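Larkura sim notebook, 24 October 2019

Long one today, mostly good! Started on the kitchen set again and got further than I thought I would, given that the left controller was drifting for the first half hour. Re-zeroed it twice, then swapped the cable and it behaved.

Running total is 2,344 demos, of which 802 are in the sink kitchen. I want the rest of this batch to come from there too, because the policy keeps getting lost whenever there's a cabinet over the work area (it's fine on the open counter, no idea why yet).
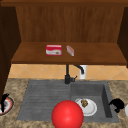
Sink kitchen, cabinet shelf over the basin, both grippers up, plate in the sink.

Changes I made to the randomizer before lunch: shelf items now get their own yaw, so the little packet can land on a diagonal while the box stays put. I like it - much less tidy than before. Also let the plate position wander inside the basin. The spout is now a collision body, so if you clip it the episode gets flagged. I clipped it a lot.

Recorded 20 new ones with those settings and threw out 5. Three were me hitting the faucet, one was a dropped plate, and one I just forgot to press stop and wandered off for coffee, so it ends with ages of nothing.

Export to Tralura went through on the second try. The first one choked on the episode names again - no spaces, me, no spaces!

To do: check whether the wood grain seed is being saved with each episode, try a lighter cabinet, and ask whoever has the Jina config to push it, mine is from January and half the keys have moved.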